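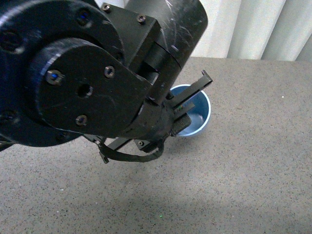 Chapter 4
Cups, Scoops, and Spoonfuls: Measuring by Volume

How much does a cup hold? Go get one from your kitchen and take a guess before you read any further. Most people guess wrong, and that is where the fun starts!

Olga Escobar asked the cooks at the Lanness school kitchen to fill their favorite cups with water and pour each one into a measuring jug. Hardly any two matched, even though every cook had called theirs "a normal cup." Short, wide cups fooled almost everyone.

In this chapter you will learn to read a measuring line at eye level, change milliliters to liters, and compare containers with very different shapes. You'll need a small cup, a jug, and a towel (you will spill, and that's fine).

Warm-up: A soup pot at Lanness holds 3,152 milliliters. The cooks pour in 1,018 milliliters of broth. How much more will fit?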